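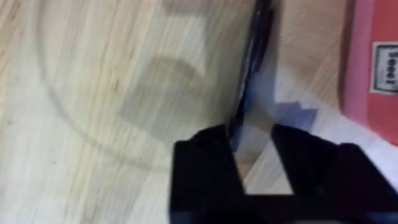 What's In Your Pencil Case? (and how does it all work)

Kids' Corner, by Wilma MacLeish. For ages 7 and up

Quick one today. Grab your pencil case. Tip it out on the table. Go on, all of it.

Got crumbs? Everybody's got crumbs. Brush them off and let's start.

THE PENCIL

Plain old wooden pencil first. The gray bit in the middle is called the lead, but there is no lead in it. None. It's graphite mixed with clay. Graphite is a kind of carbon, and it's soft and slippery and comes off in tiny flakes when you rub it on paper. So a pencil line is really a trail of flakes stuck in the paper. Paper looks smooth but up close it's all tangled fibers, like a very flat bird's nest. Flakes get caught in there.

More clay = harder pencil, lighter line. More graphite = softer pencil, darker line. Look for letters on the side. H is for hard. B is for black. HB is in between.

Try this: rub a pencil on glass. Hardly anything! Too smooth. Nothing to grab the flakes. (Wipe it after.)

THE MECHANICAL PENCIL

No sharpening. Hooray. Inside is a thin stick of lead, a spring, and a tiny set of jaws that hold the lead tight. Press the button on the end. The jaws slide forward, carrying the lead with them. Then they open, you let go, they jump back and grip again a bit higher up. That's the click. Every click, a little more lead.

Mechanical pencils have extra parts that help your hand, too. Look at yours and see what you can find. A clip is for hooking it on a pocket or notebook, and it stops the pencil rolling off your desk. The black one next to the pink pouch has a clip near the top and a blue band around the middle for gripping. Rubbery grips are good if your fingers get sore or slippy. Not every pencil has one.

Lead keeps snapping? You're clicking out to much. Two clicks is plenty.

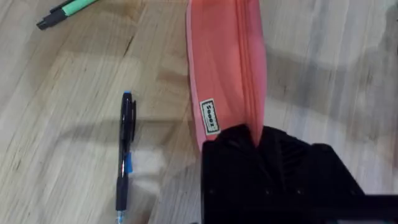

MARKERS are a whole different thing. No flakes, just ink. Inside the barrel is a long spongy stick soaked in color, and the tip is made of lots of squashed-together fibers with teeny gaps between them. Ink creeps along the gaps all by itself. Scientists call this capillary action (say it: CAP-ill-airy). Same thing happens when you dip the corner of a paper towel in water and it climbs up. Your marker might show its color on the outside, like the one up in the corner with a black end and a bright green barrel, but always test on scrap paper first. Caps matter! Ink has water or another liquid in it that floats off into the air. Cap off all night, dead marker in the morning.

Try this: draw a fat dot with a washable black marker on a coffee filter. Drip water on it. Wait. Black is often lots of colors mixed up, and they travel at diffrent speeds.

THE ERASER

Rubs out pencil because the graphite flakes stick to the eraser better than they stick to the paper. Little bits of eraser crumble away and take the flakes with them. That's where half your crumbs come from. The other half is probably cracker.

Doesn't work on marker. That ink soaked right in and dried.

THE ZIPPER

Lots of cases and pouches close with one. Two rows of teeth, and a slider that goes up and down. Inside the slider is a path shaped like a Y. Pull it one way, the two rows get squeezed together and hook up tooth by tooth. Pull it back, a wedge in the middle pushes them apart. So simple!

Stuck zipper? Check for cloth caught in the slider. Don't yank. Hold the fabric flat, back up a little, ease it free. Then rub a pencil along the teeth. Yes really, graphite is slippery, remember?

PACKING IT ALL BACK

Caps on, click till you hear it.
Mechanical pencil lead pushed back in.
Sharp pencils all pointing the same way.
Dried-up stuff in the trash.
Eraser last, so you can find it.

Got something odd at the bottom of yours? Finlay Ritchie's class found a key, a tooth and 25 paper clips. The tooth was claimed.

WORDS TO KNOW

Graphite: soft gray carbon, makes the pencil mark.
Barrel: the long outside part of a pen or marker.
Capillary action: liquid creeping through tiny gaps.
Slider: the part of the zipper you pull along.

YOUR LETTERS

Manee asked why most pencils have six sides. Two reasons. They don't roll so easily, and more of them fit out of one piece of wood than round ones do. Good question Manee.

Next time: glue! Why doesn't it stick to the inside of the bottle? Send your guesses in, and get a grown-up to help with the email.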